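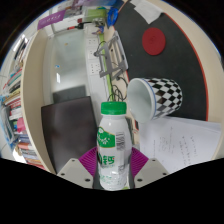 アマノ(Amano)操作学習チーム 机上データ収集班

机の上でお手本を録るときのコツ、まとめ
2022/03/03 文:Campos
読了時間:約11分
最終更新:5月

急ぎで書いてます。並び順は適当。前のメモと重なってるところは、こっちが新しいと思ってください。

手持ちグリッパで机まわりの作業を録る人向け。Florvilleの机上タスク(つかむ、起こす、コースターに置く、どかす)の分です。台所の分は別ページ、まだ途中。

録る前にやること

・ファームの確認より先に、指のパッドを見る。ヒダの間にホコリ、紙くず、テープの切れ端。あったら取る。綿棒が早い。
・パッドの根元を指で軽く揺らしてみる。ぐらつくならネジを締め直し。締めすぎ注意、樹脂なので。
・レンズを拭く。メガネ拭きでいい。ティッシュは毛羽が残るのでやめたほうがいい。
・指を全開、全閉、全開。これを録画の頭に入れる。後で開き幅を合わせるときに使うので、省略しないで。
・ストレージの残り。見たつもりで見てない人が多い(私)。
・袖まくり。長袖の袖口がグリッパの横から入ってくると面倒。時計も外す。

録画開始ボタンを押してから、動き出すまで2秒じっとする。長く感じるけど待つ。終わりも手を止めてからボタン。押しながら動くと最後の姿勢がブレる。

机は片づけすぎない

いちばん聞かれるやつ。「片づけてから録ったほうがいいですか」→ そのままでいいです。メモの束、ケーブル、タップ、椅子の背、全部普段どおりで。きれいな机だけで覚えさせると、よその席に持っていったとたんに手が泳ぐ。前の版のモデルがまさにそれで、何もないマットの上なら上手いのに、書きかけの紙が横にあると止まる。困った。

ただし例外。

・顔、社員証、名簿の類はどける。
・手書きメモは読める中身かどうか先に本人に確認。ダメなら裏返す。捨てない、動かしたら戻す。
・ケーブルは引っかけそうなら奥へ寄せる。束ねなくていい。
・飲みかけの飲み物は録画に使わない。倒します。絶対倒します。
・刃物は引き出しへ。

紙は厄介で、グリッパの先が当たるとずるっと動く。動いたらそのまま続けてOK。録画の途中で左手を出して直すのはナシ。直したくなったら一回止めて、別の録画として始める。

人の席を借りるとき

借りる前に自分の携帯で机を一枚撮っておく。終わったら見ながら戻す。ペンの向きまでとは言わないけど、本の順番は戻す。棚の本の順番を変えられるのが嫌な人は本当に嫌。コースターの場所も。

画面はロックか消灯。メールが映ると消す作業がこっちに来ます。

ボトルの持ち方

いま録ってるのは、白い乳飲料のボトル(緑のキャップ、ラベルに「钙」の字のやつ)と、白黒のカップ。ボトルのほうが簡単に見えて、実は失敗が多い。

・胴の真ん中あたりを挟む。キャップを挟みたくなるけど、我慢。キャップ狙いは別タスク名で録ること。
・左右のパッドが同じくらいしなっているか見る。片側だけ曲がってたら、手首が横にずれてる。
・挟んだら一拍おいてから持ち上げる。
・持ち上げはゆっくり、まっすぐ。斜めに引くと底が机をこする。
・胴がくびれているボトルは、くびれより少し下から入ると勝手に収まることがある。これは癖になるので、毎回それだけにならないように。
・ラベルの向きは毎回変える。正面ばかり揃えると、横向きのときに見失う。バーコード側も録る。
・中身の量も変える。水を入れ替えて、空、半分、いっぱい。キャップは固く締める。締めたか二度見る。

ぎゅっと握りすぎる人へ。パッドがべったり潰れるまで握らなくていいです。しなってボトルに沿ったところで止める。力の加減を体で覚えるには、豆腐のパックで練習するといい(未開封で。開封済みでやった人がいて、机を拭きました)。

カップが横になってる場合

白黒のカップは立ってる状態と寝てる状態の両方を録ります。寝てるほうが大事。

口の向きをいろいろに。手前、奥、左、右、その間も。口がボトルの方を向いてるのも、背中を向けてるのも。並べ方に迷ったら、見ないでそっと置いて、止まったところから録ればいい。陶器なので転がすときは必ずマットの上で。机の端に近いところは禁止。

起こすときは、

・片方の指をカップの口の中へ、もう片方を外側へ。縁を挟む形。
・縁を挟んだら少し浮かせて、手首を返す。浮かせる前に返すと底の角が当たって欠ける。
・底が着いたのを感じてから開く。空中で離さない。
・開くときはまっすぐ上に抜く。横に逃げるとまた倒れる。

取っ手が下になってると起こしにくい。そのときはちょっと押して回してから。押して回すのも立派なお手本なので消さないでください。「無駄な動きだから消しました」が前に続いて、後で録り直しになりました。

柄の話。市松とか菱形みたいなくっきりした柄のカップは、回ったかどうかが見やすくて確認が楽。そればかりだと柄で覚えてしまうので、無地も混ぜる。割合は半々くらいでいいかな。まだ決めてない。

コースターに載せる

赤い丸いコースター。暗いマットの上だと見つけやすい色なので最初はこれで。慣れたら別の色も。

・コースターの位置は録画ごとに変える。ちょっとずらす、ではなくて、大きく動かす。
・真ん中に載せる。端に載ったら失敗扱い。真ん中が少し高い型なので、斜めに載ると見てすぐ分かる。
・載せてから位置を直すのはOK。ただし持ち上げ直さず、滑らせて直した場合は備考に「滑」。
・カップでコースターごと押してしまったら、失敗で残す。消さない。

失敗のとりあつかい

消す派と残す派がいたので決めました。残します。落とした、倒した、つかみ損ねた、全部残して「失敗」の印。途中で立て直して最後に成功したものは「復帰」。復帰がいちばん欲しい。わざとらしい失敗はいらない。わざとやるとすぐ分かる、動きが芝居っぽい。

捨てるのは次のときだけ。
・レンズが指や袖で隠れっぱなし
・最初の開閉を忘れた
・人の顔や個人情報が入った
・録画が壊れてる

ここまでで2,814本、うち捨てたのが130本。捨てた理由はほとんど開閉忘れ。もったいないので、ほんとに頼みます。

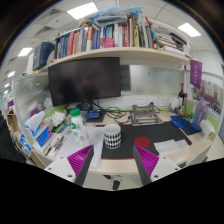 Esperanza Campos
データ収集手順担当

近づき方のコツ、つづき

つかむ前の動きが雑な人が多い。つかんだ瞬間は丁寧なのに、そこまでが毎回まっすぐ最短。いろんな入り方をしてください。

・高いところから降りてくる
・低いところを滑るように行く
・左から回り込む
・一回行きすぎて戻る

行きすぎて戻る、が抜けがち。普段の人間はけっこうやってます。

始まりの立ち位置も変える。椅子に座って録る、立って録る、机から一歩さがって録る。さがって始めると、モニターや棚、天井の灯りまで広く入る。それで大丈夫。遠くから狙いを決めて寄っていく部分が学習には効くみたいで(はっきり調べたわけじゃない)、最初からカップの真上で録り始めたものはあまり役に立たなかった。

指は開いて近づく。閉じたまま行って直前に開くと、物に当たってずれる。開く幅はカップなら広め、ボトルならそれより狭くても可。開いた指の間から目標が見えてるくらいの位置取りが楽です。

つかむ順番。ボトルとカップが両方出ている机だと、どっちから行ったか分からなくなるので、始める前に声に出して「カップ」「ボトル」。音声は後で消します。恥ずかしがらずに。隣の席の人にはひとこと言っておく。

明るさ

天井の照明は点けたままでいい。問題は窓と机のライト。

・机のライトは点けた回と消した回の両方。
・つるつるのカップは光が一点に出る。カップの位置を変えて散らす。
・透明なボトルは後ろのものが透ける。紙の上、マットの上、と場所を変えて録る。暗いマットの上だと輪郭が見えにくいので多めにお願いします。
・曇りガラスや白いパーティションの前は明るさが急に変わることがある。手首を振るとき一瞬白くなる。ゆっくり振ればだいたい大丈夫。

夕方に録ると色がころころ変わるけど、それはそれで欲しい。夕方枠がいつも足りてません。残れる人は声かけて。無理はなしで。

邪魔なものがあるとき

箱ティッシュ。上に飛び出してるティッシュにパッドが引っかかる。引っかかったら録画を止めて、外して、続きじゃなくて新しく録る。パッドの隙間に繊維が残るので、ここでまた綿棒。

背の高いビンや水筒を机に出してる人の席では、先に手だけで通り道をなぞっておく。グリッパは思ってるより横に太いので、自分の手が通っても通らない。ガラスは遠くへ。どけてもらえるか聞くのが早い。

袋類(レジ袋とか)は形が変わるので、映ってるのはかまわないけど、触らない。がさっと音がして動くと、次の録画と背景が変わってしまう。変わったら備考に「背景変」。

コンセントのまわりには水の入ったものを持っていかない。これはデータじゃなくて安全の話。

名前のつけ方

Lullonに入れるときのタスク名は短く。「カップ起こす」「カップ載せる」「ボトル持つ」「ボトルどかす」。助詞はいらない。「カップを起こしてコースターに載せる」みたいな長いのは、二つのタスクをつないだ扱いにするので「カップ起こす+載せる」。プラスは半角。全角で入れた人の分、手で直しました。半日つぶれた。

席の名前は人名にしない。棚の記号で。

備考は空でもいい。でも「いつもと違った」と思ったら何か書く。「滑」「背景変」「くしゃみ」、なんでも。くしゃみは本当にあって、きれいに手首に出てました。

人数と休憩

2人組でやってください。録る人と、置き直す人。ひとりで両方やると、物の置き方がだんだん同じになってくる。自分では散らしてるつもりでも、後で並べてみると同じ場所にばっかり置いてる。相方に置いてもらうと変な置き方をしてくれて助かる。

交代は腕が重くなる前に。疲れてくると持ち上げが低くなって、底を引きずった動きが増えます。見れば分かる。手首が痛い人は早めに言うこと。重さは大したことないけど、ずっと同じ握りなので親指に来ます。

利き手じゃない方でも少し。下手でいい。下手なりの動きが入ってるのがいい。

しまい方

・パッドを外側に反らせたまま箱に入れない。癖がつく。開いた状態で立てて置く。
・パッドは濡らした布で軽く、そのあと乾拭き。アルコールは使ってません、表面がどうなるか確認してして​ないので。
・ネジの予備はOberholzerと書いた缶の中。缶ごと持っていかないで。中身だけ。
・充電ケーブルは棚の左。戻ってこないことが多い。
・データは当日中にコピー。翌日でいいやは忘れる。コピーしたら開いて、最初と最後だけでも再生する。

よく来る話、追加分

カップが欠けたら使用中止。テープで巻いて続けた人がいるけど、パッドが切れるのでやめて。

ラベルのはがれかけたボトルは、むしろ歓迎。はがれた切れ端がパッドにくっついたら交代どき。

マットの縁にカップが半分かかった置き方、傾いて面白いデータになる。倒れやすいので低いところから。赤いふちの上にちょうど底が乗るとぐらつく。何回か録ってあります、もっと欲しい。

紙の上に置いたボトルを持ち上げると、紙が一緒についてくることがある。ついてきたら少し待って落とす。振らない。振ると近くのものに当たる。

グリッパがカクカクするときは電池より先に指の付け根のゴミを疑う。だいたい消しゴムのカス。机で使うとどうしても入るんですよね。

次に足りないのは、夕方、透明ボトル、寝てるカップの口が奥向き、の順。予定表の空いてる枠に名前を入れておいてください。枠の色は気にしなくていいです、前の表の残りなので。

台所編は書きかけなので、リンクができたらここに足します。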